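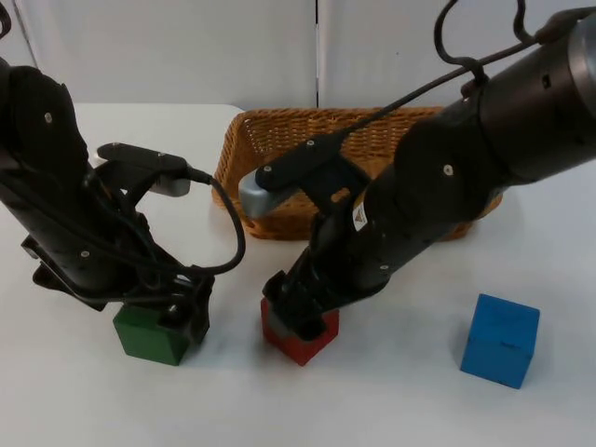
How long should a glued joint in basket willow be left before it is loaded? Seventeen hours was enough for every adhesive in this study.

Home Issues Authors Contact
Search this journal

3.2 Drying time and joint strength

Willow rods were cut to a common length, soaked overnight and split by hand. Each half was glued to its partner along the cut face and held in a spring clamp. Two adhesives were compared, sold as Flalska and Atus. The 49 joints were kept in one room with the heater off, and the order of testing was drawn by lot (N. Ortuño, laboratory notes, 11th July).

Joints pulled apart after two hours failed in the glue line. Those left for 17 hours or longer failed in the wood fibre, and further drying to 30 hours gave no measurable gain. Colour at the joint did not predict strength – darker rods held as well as pale ones. Figure 2 gives a basket and wooden cubes on a white tabletop.

Rods from the Marín plot were thicker at the butt end and are treated separately in Section 3.3.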